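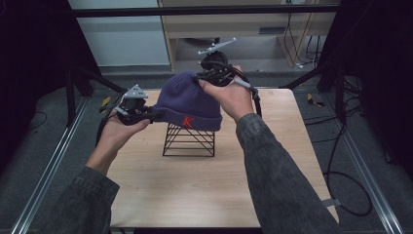 Station 2, beanie on wire stand, both grippers closed on the hat.

Weekly safety and quality check, hand-held gripper stations
Site: Maridau, ground floor
Date: July 21, 2026
Checked by: Signe Juhl
Countersigned by: Manouchehr Ranjbar
Task being recorded: hat off stand, hat on stand (the Raltari set)

Marks used: OK, Fix, Stop. "Sort of OK" was withdrawn after the last audit and should not be pencilled back in.

1. Floor and walkways

1.1 Cables clear of where the operator stands: Fix
Black cable in a tangle on the carpet to the right of the table. It has been on this form before, under my own signature, with the comment "will tidy". Manouchehr now owns it.

1.2 Floor tape present and stuck down: OK
Yellow pieces behind the table pressed flat by hand. Please stop using them to find out whether your shoes are sticky.

1.3 Side rails fixed, no sharp ends: OK
Ends checked with a glove on. Last time was without a glove.

2. Table and stand

2.1 Table steady, corners undamaged: OK
Rounded corners, for which my hip is grateful. Slight rock when leaned on. Do not lean on it.

2.2 Grey tab at right edge of table tucked away: Fix
Sticking out from underneath. Catches sleeves.

2.3 Wire stand free of bent or snapped rods: OK
Ran a cloth over every rod and it came away whole. The stand is light and will walk across the table if you pull the hat sideways. Lift straight up.

2.4 Hat in fit condition: OK
Purple, ribbed, red K on the cuff. No loose threads for the jaws to catch. The K should face the operator at the start of each take unless the task card says otherwise. Several people have asked what it stands for. It stands for the front.

3. Grippers

3.1 Left jaw opens and closes fully: OK

3.2 Right jaw opens and closes fully: OK
A little stiff on first squeeze. Gebretsadik sent a spare spring, which is in the drawer marked "not springs".

3.3 Marker plate (left) and marker bar (right) tight: OK
Wiggle test done on both. If either one moves, every take since the last wiggle test is suspect, so please do the wiggle test.

3.4 Trailing cable on right gripper has enough slack for full reach: OK
Checked at full stretch to all corners of the table. Route it behind the wrist before starting, never across the stand.

3.5 Handles wiped between operators: Stop
Wipes packet empty. Station closed until refilled. Reopened 51 minutes later, after a walk to the chemist.

4. Operator

4.1 Cuffs close-fitting, no dangling cords: OK
Denim jacket passed. Buttons at the wrist to be done up.

4.2 Break taken on schedule: Fix
Operator went straight through a break because it was "going well". It may well have been. Wrists do not know this. Put the timer where it can be heard.

4.3 Operator can say how to halt a recording without looking it up: OK
Asked twice, the second time while they were eating.

5. Quality of the takes

5.1 Takes recorded: 94
5.2 Takes rejected: 7

Comments on rejects. Most were hats dropped on the way up, and the operator then picked the hat off the floor and carried on. Keep drops if you recover the hat with the grippers, and tag them as drops. Bin them if you let go of a gripper and use your fingers. The model has no fingers and will only feel bad.

One take was rejected for being too good: hat lifted, turned and put back faster than the arm at Cakow can move. Slow down. You are showing something how to do it, and it is not very bright yet.

5.3 Starting position varied between takes: Fix
Stand is drifting to the middle of the table every time, as furniture does when people like things neat. Shift it a hand's width and turn it a bit between takes. An untidy table is what we are paying for.

6. Carried over

Cable tangle (1.1), Manouchehr, before the next session.
Tab under the table (2.2), Signe, has tape.
Timer (4.2), whoever took the old one home.
Reorder wipes, two packets this time.
Second hat in another colour, on order for August. No letter on it, so we shall have to agree on a front.

Signed: S. Juhl
Countersigned: M. Ranjbar, "under protest re 1.1"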